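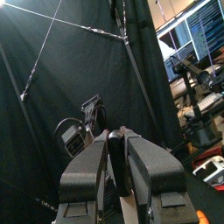

Hi Lleucu,

This is the long version of what I told you on the phone, so you've got something to forward to the Prurnbridge people. I've tried to keep it readable.

## Where we are with the grippers

We've now had both sets of fingers on the arms for a decent stretch. The Vellex ones are the broad black blocks, and the Stougaard ones are the thinner sprung pair we bought in July. I did 20 picks of each test item with each set, same start position every time, and wrote down anything that slipped, tipped or needed a second go.

The Vellex fingers are winning, and I didn't expect that! I'd assumed the thinner ones would be better at getting in between things, and they are, but they let go of anything smooth and round far too easily. The worst item was the little varnished skittle. The Stougaard pair dropped it 8 times out of 20 and the Vellex pair dropped it 3 times. On the soft stuff (the cloth bags, the sponge) there's nothing in it.

The downside of the wide fingers is what they do to the wrist camera. They fill a great chunk of the bottom of the picture, and once they close on something small you can only really see the top of it. Tomos — sorry, I should say the controller — doesn't mind as much as I do, but when I'm driving by hand I find myself leaning sideways in my chair as if that would help.

## Camera and background

The black curtain is staying. Before it went up I was getting different results in the morning and the afternoon and blaming the grippers for it. The side of the workspace where the desk is still shows past the edge of the curtain, monitor and keyboard and all, and I'd like to cover that as well before we do the proper comparison. There's also a bright light high up on the left that I want to move or put a diffuser over. It's a nuisance with anything shiny.

## Controller

Less good news. The Zustutetti controller runs both arms fine one at a time, but with the two moving together it sometimes pauses for a moment and then catches up in a rush. I've moved it to a different network port and swapped the cable, and neither made any difference. I've sent them my logs and I'm waiting to hear back. Until then I'm keeping the speed down whenever both arms are going, so the two-arm tests are behind where I said they'd be.

## Money

The only thing I'd like to add is a second set of Vellex fingers with spare pads, which comes to £790. It would mean both arms matched, and I could stop swapping fingers over every time (it's fiddly, and I have to redo the calibration after each one). It fits within what's left for equipment, but it wasn't on the original list so I think you need to say yes in writing.

## Next

- Finish the two-arm tests at low speed
- Redo the skittle and the other smooth items once the light's sorted
- Chase Zustutetti about the pauses
- Try a slightly higher camera mount, if I can find a bracket that clears the wrist

If you want to come over and have a go on the hand controls, do — mornings are best. And let me know about the fingers when you can, as I'd like to get the order in before the next round.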